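Hand-held grippers go head to head at Naltau

March 20, 2024

I've spent most of this month with a gripper in my hand, and I can finally tell you how the comparison is going! We're trying out 3 sets of fingers for the hand-held tool here at Naltau: the Hanberg pair, which are long and a bit bendy, the Vinomley pair with the soft pads, and our own black ones, which are stiff and chunky and (I'll admit it) my favourites.

The idea is simple enough. You hold the tool, the camera sits above the fingers, and you do a small job on a table — pick up a peg, fold a cloth, turn a cup round — while everything gets recorded. Then we swap the fingers and do it all again. So far we've got 162 runs in the bag, and my wrist knows about every one of them. 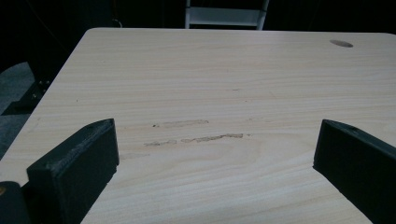

What surprised me most was how much the camera angle matters. With the Hanberg fingers I kept losing sight of the tips just as I closed on something small, so I had to guess, and I guessed badly. Of the 42 runs we've thrown out, most were down to that. We've since tipped the camera forward by 8 degrees and it's a lot better, though the long fingers still wobble if you hurry. The Vinomley pads are lovely on cloth and hopeless on anything thin and flat, like a bank card. I chased one right across the table and gave up.

Next up is the controller. We're moving to Tiêu, the new version of our recording software, which should stop the finger width and the video drifting apart on longer runs (it's been driving me up the wall). The same jobs will then go to an arm, with whichever fingers come out best, and we hope to have those results out in July. If you've used either of the bought-in pairs and got on better with them than I did, do drop us a line — I'd love to know how you manage the bank card.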